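# Two grippers and a stack of old desktops

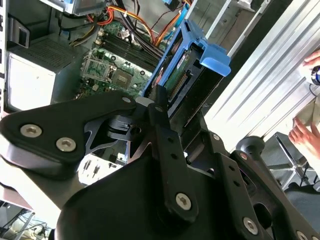
The automation group at Tadlow has spent the last few months trying out two grippers for taking apart retired desktop computers. Most of you know the background. Tadlow takes in office machines from schools and small companies, wipes them, and sorts what is left into parts that can be sold and parts that go to the metal buyer. Opening cases and pulling drives by hand is slow, and the group wanted to find out how much of it an arm could do on the same bench with a person next to it.

The first gripper is the Hlongwane two-finger model we bought in February. The second is the Rasovetti, on loan until the end of the summer. Both went on the same arm with the same controller, and Gizella Kovács ran the same list of tasks on each one: grip the drive carrier, press the release, slide the carrier out, unplug a data cable, unclip a memory module, and lift out a loose screw. Each gripper got 200 tries, spread over 13 computers of different makes.

The Hlongwane was the stronger of the two and held a carrier well once it had it. Its trouble was width. In the smaller cases the back of the hand met the power supply before the fingertips reached the drive, and Gizella had to bring the arm in at a steep angle and turn it partway down. That worked in the roomy cases and failed in most of the small ones. It also had a habit of trapping loose power cables against the carrier, and we stopped several runs by hand to clear them.

The Rasovetti has thinner fingers and reached more places. It did better on memory modules, where the clips sit close together, and on cables. It did worse on carriers that were stiff in their rails. With a hard pull the fingers spread a little at the tips and the carrier came out crooked or stayed put. Remo Bachmann made rubber tip covers from bicycle inner tube and those helped, though they wore through in a couple of days and had to be cut again.

Neither one could pick up a loose screw from the bottom of a case often enough to be useful. We are dropping that task from the list. A magnet on a stick does it fine.

**The wrist camera**

Both grippers were tested with a small camera at the wrist. The view is good for lining up on a release tab, and it lets the person at the bench see what the hand is about to touch. The drawback is that the gripper itself takes up a great deal of the picture, more so as the arm gets close. Mariann Szalai tried a second camera on a stand over the bench and switched between the two. She found she used the overhead view to get into the case and the wrist view for the last few inches. We would like to keep both.

Light matters more than we expected. Bare metal inside the cases throws glare, and dark plastic next to it goes almost black. Mariann turned off the strip light over the bench and put a desk lamp to one side, and the carrier edges were easier to find after that. If you move the lamp for some other job, please put it back on the tape mark.

**The controller**

Remo moved us from the old Havitz controller to the newer one partway through, so the first 4 computers were run again to keep the comparison fair. The new controller lets us set a limit on grip force for each step. On the old one there was a single setting for the whole run, and it was always wrong for something. A force that would hold a drive was too much for a cable plug.

The logs are bigger now. The full set comes to 876 files and it is on the shared drive in the bench folder. Jolán Bíró has sorted them by computer and gripper. Please copy files out before you work on them and leave the originals alone.

**What happens next**

We will keep the Hlongwane on the arm for carriers and large parts. Ottó Kiss is drawing a narrower mounting bracket for it, with the fasteners set farther back, which should give us a bit more room beside the power supply. If the bracket does the job, we may not need to buy a second gripper this year. If it doesn't, the Rasovetti people have offered to extend the loan and send a stiffer pair of fingers.

The next round will leave out any case with a riveted drive cage. We had two of those and neither gripper got anywhere with them. Gizella would also like more slim office models, as that is most of what comes through the door in the fall.

The bench is free for other work in the mornings. The arm has to be parked and the controller switched off before anyone reaches across it, including for a quick look. Spare hex keys are in the top drawer, and Ottó would like the small one back.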